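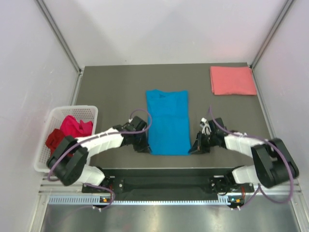 A folded blue T-shirt and a folded pink towel on a dark grey surface.

16 October 2020
By Canan Akyol

Noctilucent clouds are thin, high clouds that shine after sunset or before sunrise, when the ground below is already dark. The name comes from Latin words meaning "night" and "shining". They are the highest clouds in the Earth's atmosphere and form in the mesosphere, far above ordinary weather.

Formation

The clouds are made of tiny crystals of water ice. They need very low temperatures, a little water vapour and fine dust on which the ice can grow. Much of this dust is thought to come from meteors burning up in the upper air. The mesosphere is coldest in summer, so the clouds are a summer sight in both hemispheres.

Appearance

Most displays are silvery white or pale blue, with ripples, bands or a faint veil. They are lit by a Sun that has dropped below the observer's horizon but still reaches the upper air. Ordinary clouds look dark at the same hour - a useful way of telling the two apart. Unlike the aurora, they do not flicker, though the ripples drift slowly.

Observation

In Britain the season runs from late May to early August, and July is often a good month. Observers usually look low in the north-west after sunset, or the north-east before dawn. No telescope is needed. A camera on a tripod with an exposure of 2 to 4 seconds will often record them well.

The Bestton sky register, begun by Junhao Xie, holds 2620 reports of night-sky sightings, over 100 of them of noctilucent clouds. Most were made from the hill at Brurkier, which has a clear northern horizon. Entries give the time, direction and brightness of each display, with sketches where the observer made one.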